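Resetting a Shared Work Table at the End of the Day
Trikden Center Facilities Guide, Section 48

Purpose

The long tables on the ground floor are used by several groups in succession. Each group is responsible for returning its table to good order before leaving. The procedure below applies to every table with a smooth covering and takes one person a few minutes to complete. Allow additional time if containers need to be washed.

What You Will Need

One soft cloth, lightly dampened
One dry cloth
Mild dish soap
A shallow tray for small items
Labels and a pencil

Supplies are kept in the Jarach cabinet beside the sink. Please do not substitute scouring pads or glass cleaner, as both leave dull patches on the covering.

Step 1. Gather the Loose Items

Place small articles in the tray and carry them together. Anything with a name on it goes to the front desk. Unlabeled items should be tagged with the table number and the month, then placed on the Merrick shelf. They are held until the end of the following month.

Step 2. Check the Food Containers

Open each container and look inside before moving it. Fresh fruit may remain overnight in a closed container if it is dry and unbruised. Cut fruit and cooked food must go into the refrigerator or be discarded. When closing a lid with clip latches, press down the center first, then fasten the latches on opposite sides in turn. A latch that will not close usually means that the lid is sitting unevenly — lift it off and begin again.

Step 3. Wipe the Table Covering

Work from the far edge toward yourself in long, overlapping strokes. Lift each remaining item and wipe beneath it; do not push items across the surface. Follow with the dry cloth.

Step 4. Smooth the Covering

Small wrinkles tend to gather along the far edge. Lay one palm flat near the middle of the table and draw the other toward the edge with light pressure. Faint creases are acceptable and need not be reported. Tears and lifted corners should be reported to Lachlan Pryor at extension 1669.

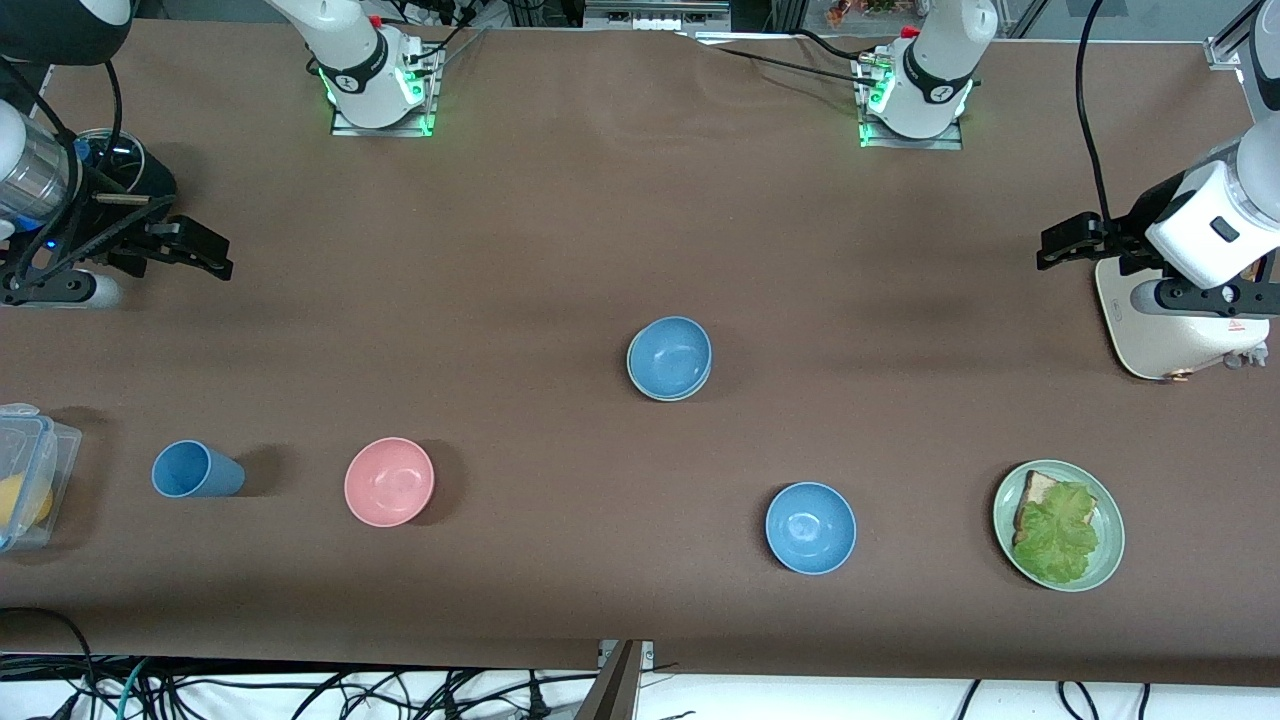
Step 5. Return the Items That Stay

Certain articles are assigned to a table and remain on it. Set them down with space between them, and keep latched containers where the lids can be opened without reaching over anything else.

Step 6. Sign the Sheet

Enter the table number, the time and your initials on the sheet by the door. Replacement coverings are ordered through Fundilero, and requests should be sent to Murray Sheehan by noon.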